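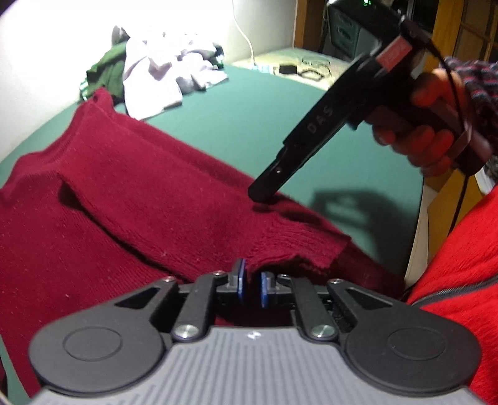

Page last changed: Wednesday, 4:10 p.m.

To: Fludwood staff list
From: Operations Office, Kuzmenko Textile Care
Subject: Re: Folding work and the Pornuvel line

Colleagues,

Thank you for the questions sent to this list after the April briefing. The message below drew the most replies, and this office has been asked to answer it in writing.

> The notice says the Pornuvel line will take over "routine folding." Knitwear
> has never been routine at Fludwood. Will the hand folding tables stay? And
> are the people recording folds with the grippers being asked to train their
> own replacements? Several of us on the late shift would like a plain answer.

The hand folding tables will stay. The Pornuvel line is planned for flat goods only, meaning sheets, pillowcases and towels. Sweaters and other knits will continue to be folded by hand while the recording work goes on, and any change to that arrangement will be brought to the shift meetings before it is decided.

As to the second question, the recordings are made so that a machine may later learn to fold knitwear. It would be wrong to tell you otherwise. A sweater has to be pinched at the edge with one gripper and its folded layer guided with the other, and the people who do this well are our own folders. The work is therefore paid at the finishing rate, and it remains open to all staff on both shifts. No one is required to take part.

Of the 61 employees at Fludwood, 37 work in folding and finishing. No position in that group will be removed when the flat goods line starts. Staff whose tables are affected will be offered 24 hours of paid training in line tending or garment repair, and may choose either. Those who prefer to remain at hand folding should tell their shift lead in writing.

Jondutix, which supplies the line, will have 2 technicians on site during the first month. They do not supervise our staff and may not assign work.

Complaints of wrist or shoulder strain from holding the grippers should be reported the same day. Recording sessions may be stopped at any time without loss of pay.

Further questions may be sent to this list.

Operations Office
Kuzmenko Textile Care, Fludwood

2 shares | 24 comments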